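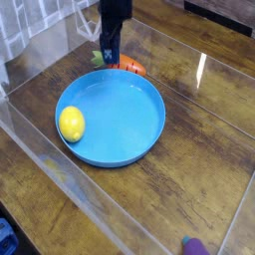
Clundness Streets and Transport Group
Minutes of the meeting held on Thursday, January 20, 2022

In the chair: Jade Petrenko
Minutes: Reto Haslinger

1. Minutes of the last meeting
Agreed, with one change: item 4 should read Skolus Lane, not Skolus Road.

2. Bus 71
The operator has confirmed that the evening bus will still turn at Mudora Square. The stop outside the library stays closed while the kerb is rebuilt. JP has asked for a temporary stop nearer than the one at the health centre and has had no reply. JP to write again.

3. Cycle parking at the station
The plan shows stands for up to 30 bikes on the north side. Members felt that the stands should be under the canopy. One member asked that the taxi rank not be moved to make room. RH to send both points to the station manager.

4. Zwahlen Bridge
The council's survey drew 201 replies. Most were in favour of closing the bridge to through traffic at school times. Two members spoke against, as delivery vans would be sent down Skolus Lane, where the pavement is narrow. It was agreed to support a trial, provided that traffic on the lane is counted before it starts.
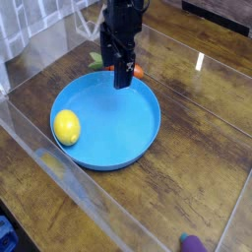 Blue plate and black gripper.

5. Crossing on Mill Street
The green light is still too short for anyone walking slowly. The fault was reported in early January under the old reference and has been logged again. Carried forward.

6. Any other business
Grit bin at the top of the steps is empty. RH to report.
Room hire has gone up by £3 a meeting. Noted.

The meeting closed at 8.50 pm. Date of next meeting to be sent round by email.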